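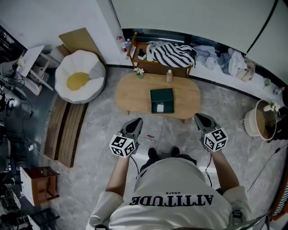
People will wait a long time for something fried that they cannot get at home, one stallholder at Mansilla told us, but they will not wait for soup, even when the evening is cold and the soup is cheaper. Several other replies in our material go in the same direction. In this section we look at what the replies say about waiting, and we try to separate the wish to taste something new from the wish to take part in the fair in general.

4. Waiting for novelty food

4.1 Material

The replies come from the winter fairs in Mansilla and Korkier, both held in December on the main square of the town. We spoke with visitors on four evenings and received 78 complete replies. The incomplete ones were kept in a separate file and are not used in this section, although some of them contain interesting remarks on prices. The questions were short and open. We asked what the person had eaten, whether they had planned to eat it before coming, and how they had felt about the queue. We did not give the word "novelty" ourselves, so that the visitors could choose their own word for it. Most often they said "the new one" or "the strange one", and a few said only "the thing from the poster".

The two fairs are not organised in the same manner. In Mansilla the food stalls stand in one long row on the side of the church, and the craft stalls are placed opposite. In Korkier the food is spread over the whole square, so a visitor meets a frying stall, then a candle seller, then another frying stall. We expected that this difference would have a strong effect on the queues. It had some effect, but smaller than we thought, and we return to this point in 4.3.

4.2 What was being waited for

Each year both fairs announce a new dish some weeks before the opening. During our study Mansilla had a fried dumpling filled with plum and blue cheese, and Korkier had a slice of fruit cake dipped in beer batter and served with a spoon of sour cream. Both dishes were made by stalls that also sold ordinary fried potatoes. This is helpful for us. The same people were cooking, the same oil was used, and the queue was divided only by what was ordered at the counter.

Visitors who ordered the new dish spoke more kindly of the queue than visitors who ordered potatoes. They described it as part of the evening, or they said that they had used the time to watch how the others reacted after the first bite. One visitor had asked three strangers if it was worth the money and had received three different answers, and this made her more curious. Among those who ordered potatoes the queue was mostly described as too slow, and it was often the new dish that got the blame for it. A father in Korkier said that his children only wanted chips and that they had to stand behind "all this cake".

It would be too simple to say that the novelty alone makes the waiting pleasant. Many of the visitors who ordered the new dish came in groups, while the potato buyers were more often alone or with small children. A group of friends can talk, and one of them can leave to fetch drinks. For a parent with a tired child the same minutes are long. Our replies do not let us remove this effect completely, and we have marked it as a limit of the study.

Figure 2. Hand-held gripper, close view. 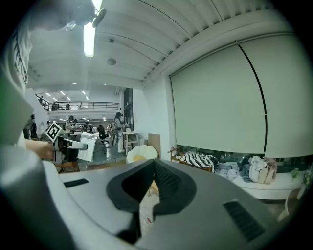 A second matter is the price. The new dishes cost clearly more than the potatoes at both fairs, and visitors knew it, since the prices were written on boards beside the counter. Still, complaints about price were rare among those who bought the new dish. They shared it. In many replies one portion was bought for the whole group and passed from hand to hand, and the price was then felt as small. The stallholders confirmed this, and some of them had begun to put extra forks on the counter without being asked. We find it likely that sharing also protects the visitor from disappointment – a bad dumpling that was divided between friends becomes a story, and was described to us with laughter.

4.3 The place of the stall

In Mansilla the queue for the dumpling grew along the row, and at its longest it reached around 50 metres, so that it closed the front of the neighbouring stalls. The sellers of bread and cheese were unhappy with this. In Korkier the queue turned around the stall and was harder to see from the entrance of the square. We had supposed that a visible queue would attract more people, as the older work on markets suggests, and a few replies from Mansilla do mention it. But in Korkier visitors found the cake easily by asking, or by following the smell, and they spoke about it in nearly the same terms.

What the place of the stall did change was the mood of the neighbours. The candle sellers in Korkier were pleased to have people standing near them, because a person who waits also looks around and sometimes buys. The bread and cheese sellers in Mansilla had the backs of the people in front of them for most of the evening. For the organisers this is perhaps of more use than our remarks on taste. The stall with the new dish could be placed at the end of the row, with free ground behind it for the queue, and goods that do not compete with food could be put on the side where people stand. Whether the food sellers would accept such an order is a different question, and the rents for the places at the end of the row are at present lower in Mansilla, which makes the change more difficult to agree.

Last updated: 30/09/2025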